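4 July 2022

Slept in, made eggs, and then spent most of a perfectly good holiday morning fighting with a coupon. I know, I know. But the Oltari sale only runs through tonight and I have wanted their bedding set since February, when it was full price and I was being good.

So the deal is, spend over $150 and you get a free throw blanket. Great! I put the sheets in, I put the duvet cover in, I'm at $162, and no blanket. I refresh. No blanket. I take everything out and put it back in (why do we all do this, it has never once helped) and still no blanket. Then I finally scrolled all the way down to the tiny gray print and found out you have to add the blanket to the cart YOURSELF and then type in a code, and if you forget, they won't send it later. How is it a gift if I have to go and fetch it?
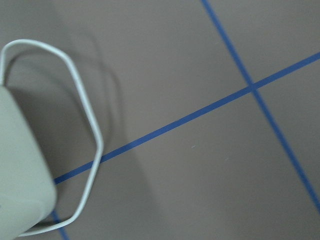
The code was the next headache. The email said one thing and the banner on the site said another, and neither of them worked on sale items, and of course the duvet cover was a sale item, so now I was back down under the limit. I got a piece of paper and ruled it into boxes, lines crossing every which way like the blue tape on that gray top, and wrote what counted in one box and what didn't in another. Pillowcases count. Sheets count unless they're the flannel ones. Gift cards don't count toward anything, which seems fair enough. Shipping doesn't count either, and I had been adding it in the whole time like a fool.

I ended up chatting with their help desk. I was number 8 in line, then number 3, then somehow number 8 again, so I went and did the dishes. When I came back there was a very polite person there who gave me a case number ending in 2261 and told me the duvet cover would count after all if I took it in the other color. Same cover, same price, just not marked as sale. I don't understand it and I have decided not to try. I like the oatmeal one fine.

Before I paid I texted the group to ask if anybody had ever gotten the free thing from one of these, because I had my doubts. 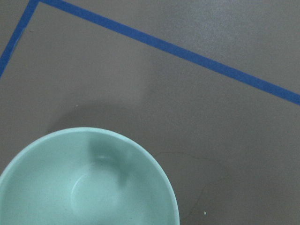 Bit-na Choo wrote back right away that she got hers last year but it came in a separate package, so don't panic when the first box shows up without it. And screenshot the cart before you pay, she said, with the blanket in it at zero dollars, because she had to send hers in as proof. She also told me the returns thing, and I'm so glad she did: if you send back enough to drop below the limit, they take the price of the gift out of your refund. So no returning the duvet cover. It's mine for life.

I took the screenshot. I took two, I got nervous.

Paid at a quarter to one, got the confirmation, blanket is on there. Total came to a bit more than I had told myself it would, since I threw in pillowcases at the end to be safe.

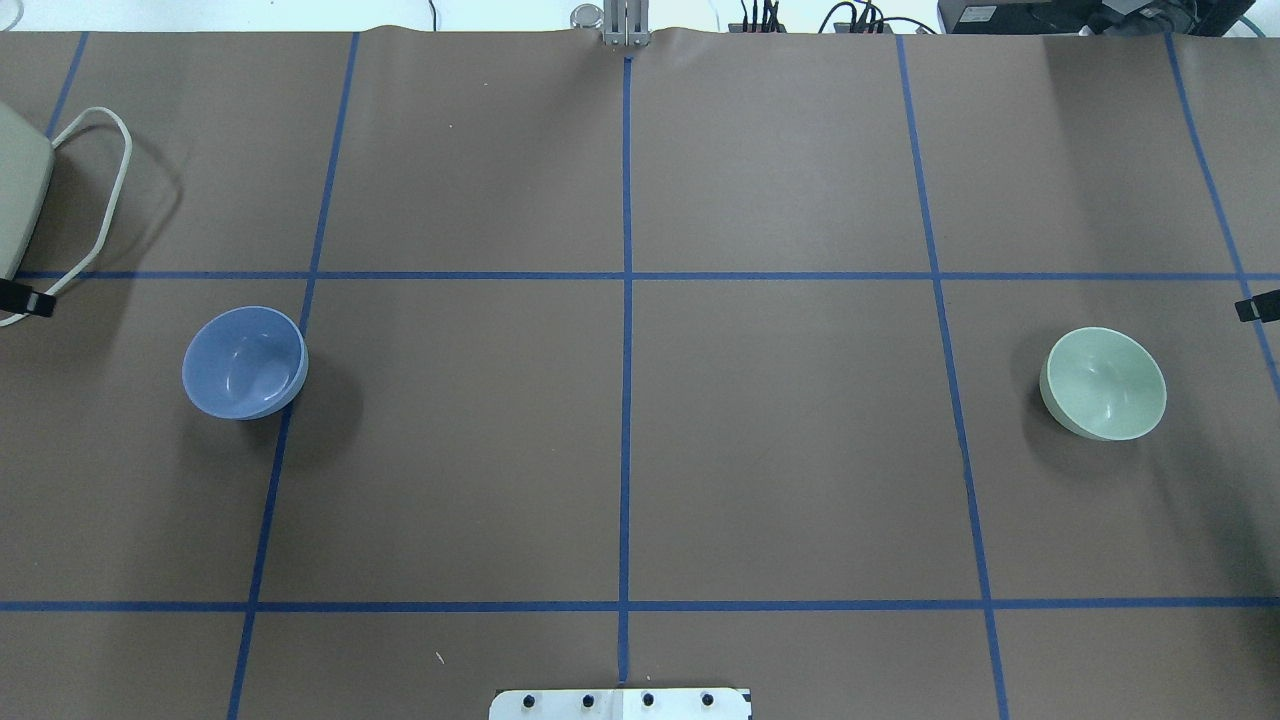 Things to remember for next time

Read the small print first, before picking colors. Check the end time too, theirs is in Eastern and I nearly got caught by that once with the Solano shoes.

Don't stack codes. The second one kicks the first one out and doesn't say a word about it.

Still have to ask Jin if he wants the old sheets. Fireworks over Prasville start at nine and I haven't found the folding chairs yet.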